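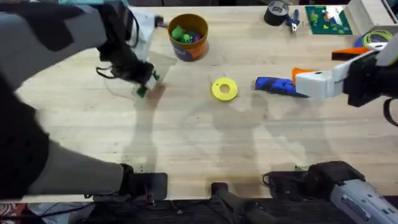 Does a Container on the Table Keep the Table Clear?
Student project report, Stedstead College, Introduction to Household Design

Search this site Enter keywords Go

1. Why we picked this

Tidying advice repeats one claim so often that we stopped hearing it: give small things an open container within reach and the surface around it stays clear. Our course reader says it twice. We could not find where either author had tested it, so we used the spring term to try it on one tabletop.

We did not expect much, and we should say so at the start. Two of us had tried open tubs at home and ended up with a full tub and a full table.

2. Setup

The surface was a pale butcher-block top made of long, narrow wooden strips. The container was an orange cylinder with a dark blue band at the bottom. Small toy pieces in green, yellow-green and purple went inside. We also put out things that had no obvious home: a flat yellow ring with a hole in the center, and a blue and black handheld tool, something like a box cutter.

We had 284 small items in the pool, most of them toy pieces, and drew from it for each session. There were 25 sessions in April. In half of the plan the container stood on the table, and in the other half it was on a shelf in the Clusow room next door. Because 25 does not divide evenly, the table condition got the extra session. We know this is untidy.

3. What we saw

The toy pieces went into the container without much trouble. They are small, they look alike, and people seem to know what to do with them. When the heap came up close to the rim, people slowed down and set the last few beside it.

The ring and the tool were another matter. The ring could have gone in the container, but it was usually left lying flat in open space. The tool stayed where it was last used. A container full of toys does not look like the place for a blade, and we think people were right to leave it out.

So the table was clearer with the container on it — if you only look at the toys. Count the odd items and the two conditions come out close enough that we would not bet on a difference.

4. Doubts

The Lương checklist, which we used for scoring, gives one point per loose item whatever its size. A single toy piece and a box cutter score the same. That favors any container that holds small things, and we noticed it too late to change.

We also asked for a bigger surface and were given the Utarstead table, which is smaller than the one in our proposal. On a small table people may tidy just to get elbow room. Our word limit of 3000 did not leave space for a second trial, and neither did the term.

5. What we would claim

An open container collects things that already belong together. We did not find that it helps with the rest. The advice in the reader should either say "similar small items" or be backed by a test with mixed ones. A next group could try two containers, one plain and one marked for tools, and score by how much of the surface is covered.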